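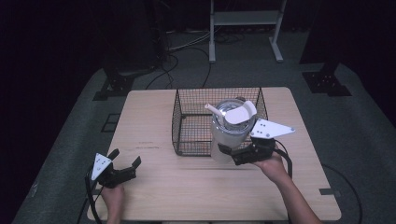

Two people on the packing line at Hakside told us the same thing in their first month with the Kallow Station: they still walk to the line at the start of a shift, but they spend it teaching and checking where they used to spend it lifting. One of them added that her wrists feel better and that she misses the talk across the belt.

## Kallow Station

The Kallow Station is a workplace system for small handling jobs such as picking up cups, filling baskets and clearing a tabletop. A worker does the job with a pair of hand-held grippers. The software, Vedau, stores the motions and uses them to train the arms that take over the repeat work.

No programming is needed. The people who know the job show how it is done, and they decide when a recording is good enough to keep.

### What changes on the floor

- Recording is paid work and should be on the schedule. We suggest sessions of no more than 14 minutes, with a change of hands between workers.
- Each arm needs a person assigned to it for the shift. That person clears stops, restocks and reports drops.
- Jobs that vary a lot from one order to the next stay with people. At Hakside this means gift sets and returns.
- Vedau does not track individual speed. Recordings are filed by task, and workers' names are left off.

Expect the first weeks to be slower than before. Plan to keep your full crew during this time.

### In the package

- 2 hand-held grippers, left and right, with cables
- 3 sets of replacement finger pads
- Vedau license for one site
- Two days of on-site training, all shifts included

Arms and stands are sold separately. See the Bennani mounting guide for floor loads and cable routing.

### Ordering

Prices depend on the number of stations. Orders placed by July 28, 2025 ship with the current finger pads; later orders ship with the wider type, which also fits older grippers.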